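Getting a Hairbrush Clean (and Keeping the Bathroom Counter Sane)

I put off cleaning my hairbrush for so long last winter that I had started blaming my shampoo. My hair felt dull by noon, I was washing it more and more, and then one morning in April I looked down into the bristles and saw a sort of gray felt carpet living at the bottom. Lint, old hair, dry shampoo, who knows what else. I cleaned it that night and my hair behaved again. So now I do it every couple of weeks, and I've gotten pretty quick at it!

First, the dry part. Get the hair out before any water goes near the brush, because wet hair clings to everything and you'll be picking at it forever. I slide the handle end of a rat-tail comb under the mat of hair, right down along the cushion, and lift. Do that from the outside toward the middle, going all the way around, and most of it peels up in one piece (gross, but very satisfying). If it's really packed in, snip it across a few times with small nail scissors, keeping the points away from the cushion. For the lint that's left, an old dry toothbrush is the best thing I've found. Flick it between the rows, first one way and then the other, over the trash can. 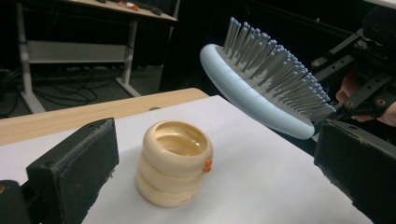

Now the wet part. I fill the bathroom sink with just an inch or so of warm water and a small squirt of shampoo. Dish soap works too if your brush has seen a lot of hairspray. Dip the bristles and swish, but don't drown the whole thing. Brushes with a cushioned base usually have a little air hole, and once water gets in there it takes ages to come out again. I ruined a perfectly good one in our old apartment on Droltwood Road by leaving it to soak overnight. It squelched for days and then it smelled.

Scrub between the rows with the toothbrush again, rinse with the brush tipped bristles down so the water runs away from the cushion, and give it a few good shakes in the tub. Then lay it bristles down on a towel until morning. Not on the radiator, please. I've had the little rounded tips come off one that got too hot, and after that it scratched like a cat.

Wooden brushes are a different story. Skip the sink completely and wipe the wood with a barely damp cloth. For natural bristles I use the toothbrush dipped in soapy water and then squeezed nearly dry, and I go easy.

While the brush is drying I do the rest of the counter, and this is where I get carried away. Everything comes off! Every jar, every bottle, every mystery tube. I put down a clean sheet of plain paper and stand things on it as I wipe them, so I can see what's leaving a ring or dropping crumbs of old powder. Anything with a ribbed or bumpy outside gets the toothbrush as well (a different toothbrush, I keep two), because grime settles in the grooves and a cloth just skates right over it. A cotton swab dipped in rubbing alcohol gets into the really narrow spots, but try it somewhere hidden first if there's any paint or printing you'd like to keep.

Stacking pots are my weakness for small stuff. Bobby pins, hair ties, the spare buttons that somehow always end up in the bathroom. One thing I've learned the hard way is to put the heavy things in the bottom and the things you want every day at the top. I did it backward for months and knocked the lot into the sink more than once. I bought a box of 400 bobby pins two years ago and I swear I'm down to nine.

A few odds and ends, while I'm here:

Combs can soak, unlike brushes. Half an hour in warm soapy water, then a rinse, and the gunk between the teeth wipes right off.

Baking soda is fine for plastic brushes, a teaspoon in the sink water, but I leave it out for anything with a shiny finish.

Store your brush somewhere it can air out. Mine used to live in a zipped makeup bag and it never really dried.

If the cushion has split or the pins have started sinking into it, no amount of washing will fix that. Let it go.

Somebody in the comments on my towel post asked about those brush-cleaning rakes. I did get one, from the Indley housewares store, and it's okay for a quick tidy between proper washes. It won't get down to the lint at the base though, so I still reach for the toothbrush.

Next up is the drawer under the sink, and I'm a little scared of it.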